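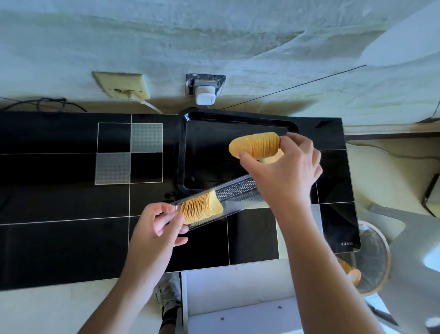

Can a machine do my kitchen work yet? Only small pieces of it, and slowly.

18 November 2021. Yogesh sent me the Altau test. Their arm needed 22 minutes to put away 19 cups, and he was proud.
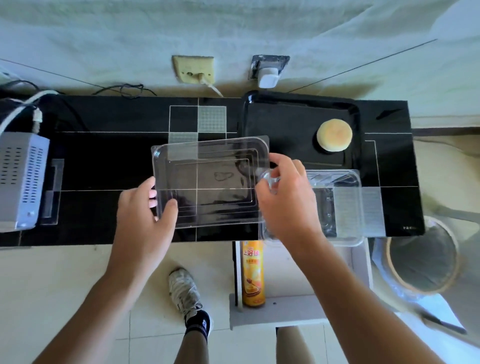
I think the difficulty is in the soft and thin things. A cup is easy, it has one shape. But a clear plastic tray, with the black counter showing through it, must be terrible for a camera. Mwanaisha says Restonside will try such trays in February.

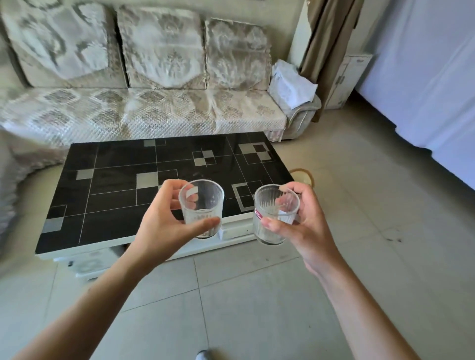

She expects up to 23 failures before one good lift. I would still like to see it. Tomorrow I must answer Yogesh.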